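Clekgate Wine Judging Notes
Data card, release 2

Summary

Clekgate is a set of judges' written notes and scores from blind wine tastings. It holds 1,983 notes on 694 wines. Each note was written by one judge about one glass, before any talk at the table. The set was put together for people who study how tasters use words, how scores spread within a panel, and how far a medal depends on who is seated where.

The maintainer is Trevor Friesen. Release 2 is dated July 1, 2025 and replaces release 1 in full. Do not mix rows from the two releases. The wine codes were reassigned.

Contents

notes.csv – one row per judge per wine
wines.csv – one row per wine
panels.csv – one row per panel session
terms.txt – the word list used for the term columns
changes.txt – differences from release 1

All files are UTF-8 with comma separators and a header row. Text fields are quoted. Missing values are left blank and never written as zero.

Where the notes come from

The notes come from two tastings, Kamen and Vidal, held under the same house rules. Kamen takes still wines only. Vidal takes still, sparkling and fortified wines. Both use paper sheets, and the sheets were typed up afterward by two people working apart. Where the two typed versions differed, a third reader went back to the paper and settled the wording.

Twenty-eight judges took part. Judges are given a letter code that stays the same across both tastings. No names, employers or home towns are included. A few judges wrote remarks about other people on their sheets, and those remarks were replaced with the tag [removed].

Wines were poured out of sight of the panel and brought in by flight. A flight has wines of the same grape or style and a similar sweetness. Judges were told the vintage and the grape, but not the producer, region or price. In the sparkling flights they were also told the method.

Main fields in notes.csv

wine_id: code for the wine, matches wines.csv
judge_id: letter code for the judge
panel_id: matches panels.csv
position: place of the glass in the flight, starting at 1
score: 0 to 100, whole numbers
medal_vote: none, bronze, silver or gold
note_text: the note as written, spelling kept
fault_flag: blank, or the fault the judge named
retaste: 1 if the judge asked for a second pour

The position field is the one most often misread. It gives the order in which the glasses were set down, left to right. Judges were free to taste in any order and some worked from right to left. The order of tasting was not written down.

Scoring

Judges score alone, then vote on a medal. The medal vote is not worked out from the score. A judge may give 88 and vote bronze, and another may give 86 and vote silver. Both are kept as written. The final medal in wines.csv is the one agreed by the panel after discussion, and it can differ from every single vote on the table.
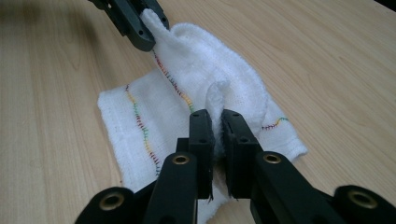 Why do some wines have two sets of scores from the same panel?
The wine was poured again from a second bottle after a judge flagged a fault. Both sets are kept, and the second has the letter b at the end of wine_id. Use the b rows for work on wine quality and the first rows for work on fault detection.

Corked bottles make up most of these cases. Where the second bottle was also faulty, the panel stopped there and the final medal is blank. Wines with only one bottle on hand have no b rows even if a fault was named.

Term columns

The term columns mark whether a note uses a word from terms.txt. Matching is on whole words after lowercasing. Plurals were folded in by hand. No attempt was made to handle negation, so "no oak" and "oak" both set the oak column to 1. Users who need this should work from note_text.

The word list was built from notes on an earlier tasting, Hollovwood, which is not part of this set. It leans toward white wine words. Terms for fortified wines are thin – "rancio" is there, "walnut" is there, and not much else.

Known problems

Handwriting. Words that could not be read are marked [?]. Judge M accounts for a large share of them.

Note length. Notes get shorter late in a session. Any count of terms per note should be checked against position and session.

Repeat wines. Some wines were poured twice on purpose in different flights to test judges against themselves. These pairs are marked in wines.csv under pair_id. Leave one of each pair out when working out averages.

Scale use. Three judges never scored below 70. Scores should be centered by judge before they are compared.

November session. The Vidal session held in November ran with one judge short on two panels. The missing rows are absent from the file and were not filled in.

Uses to avoid

The set should not be used to rank producers, and producer names are left out for that reason. It is also too small for training a general text model. Fewer than 2,000 short notes will mostly teach a model the habits of a few frequent judges.

Changes since release 1

Wine codes reassigned to remove a pattern that gave away entry order.
Field retaste added.
Scores entered as half points in release 1 checked against the sheets and corrected.
Duplicate rows from the second Kamen session dropped.

Corrections

Send corrections to the maintainer with the wine_id, the judge_id and the field in question. Changes to note_text are made only after a check against the paper sheet. Accepted changes go into the next release and are listed in changes.txt.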